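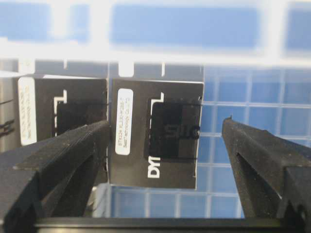
Black square card with the white label down the left side.

I bought the Judora label maker in November, mostly to deal with my recipe cards, and I've put 664 labels through it so far (there's a counter in the menu, I'm not that far gone). It cost me $49 with one roll in the box, and extra rolls are 12 bucks a pop.

Good stuff first. It's fast, the keys are big, and small text comes out crisp enough that I can read it without my glasses! My friend Verena Zürcher borrowed it for her spice drawer and gave it back very slowly.

The cutter is my main gripe. It leaves a wide blank strip at both ends, so you go through tape quicker than you'd like. You can turn the margins down in the settings – hold the gear key, then scroll forever – but it forgets every time you swap rolls. Grr.

The adhesive has been great on card and glass, less great on my bumpy plastic bins, where the corners started lifting after a week. It saves up to 1000 labels, too, and I've used nine of those slots.

Four stars. I'd buy it again, maybe in the green.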